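Teaching Two Arms to Fit Gears: Collecting Demonstrations for the Herkik Task
Final report, Robotics Project module, submitted in June

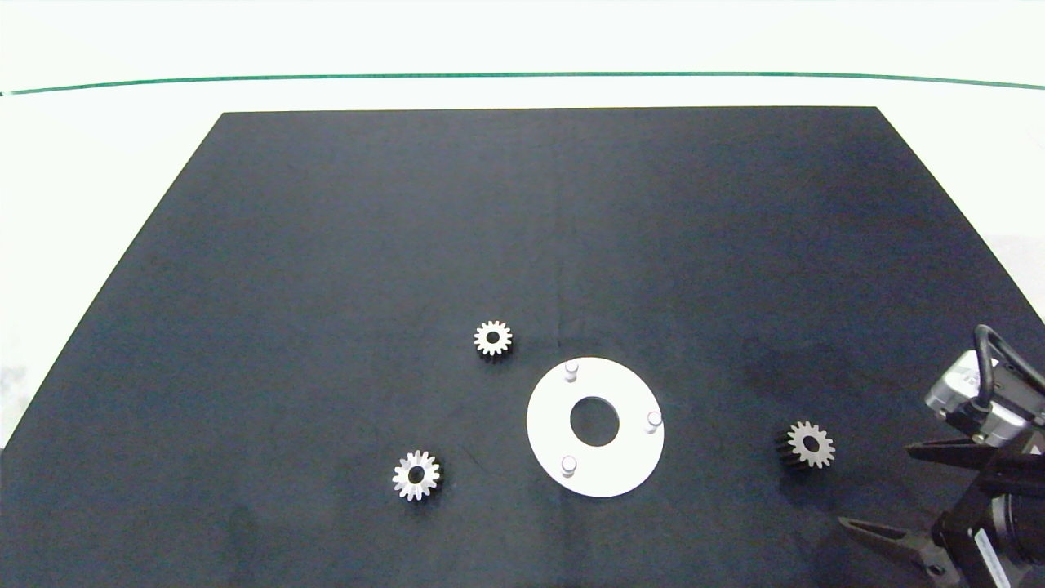
Figure 1. Three metal gears and the three-peg plate on the dark cloth, with the gripper coming in from the right.

1. What we set out to do

When our group first chose the gear task we thought the learning part would take up most of the term, and that gathering the examples would be a pleasant couple of afternoons before the real work began. We could hardly have been more mistaken, and we would like to use this report to tell next year's students how the gathering went, as we would have been very glad of such an account ourselves.

The task, which we called Herkik, is easy to describe. Three small spur gears start on the cloth, beside a flat round plate with three upright pegs. The robot should pick up each gear and lower it over a peg until it sits flat. A person finds this dull after a minute or so. For a gripper with two long fingers it is quite a delicate job (the hole in the gear leaves very little room to spare), and we came to feel a good deal of respect for it.

2. How the examples were recorded

Every example was driven by one of us from the Botard control station, with the head camera recording along with the joint positions. We aimed for 800 complete examples and reached that number in the last week of recording. Each sitting was limited to 40 examples per driver, after we noticed in the early batches that tired drivers grow impatient and start pushing the gears down at an angle, and the model learns the impatience very faithfully.

Before each example the gears were put back by hand in new positions. At first we did this however we liked, and a look through the recordings showed that all of us had a habit of leaving them in a tidy row to the left of the plate. From then on we used a printed list of random starting places, with some gears to the left, some to the right, and some close enough to the plate to be awkward. This slowed us down a fair bit but we think it was the best decision of the project.

3. The cloth and the light

We began on the bare bench, where the pegs' shadows and the shine off the gears were very hard for the model to tell apart. A dark cloth helped a great deal. It does wander and crease as the sessions go on, and we argued for some time over whether to iron and tape it before every sitting. In the end we let the soft folds be, reasoning that a robot which only works on a perfectly smooth cloth would not be of much use to anyone.

4. What we kept and what we threw away

We kept the slow examples and the ones where a gear was dropped and picked up again, provided the driver recovered without help. We discarded any where a hand came into view part way through, or where the plate was pushed more than 2 cm from its starting place. Discarded examples did not count towards the 800.

5. If we had another term

We would record 2,000 examples and share the driving more evenly, as one driver's style is rather too easy to recognise in the finished model. We would also like to try plates with the pegs in other positions, and to write the labels on the same day as the recording, while the odd moments are still fresh in the driver's mind.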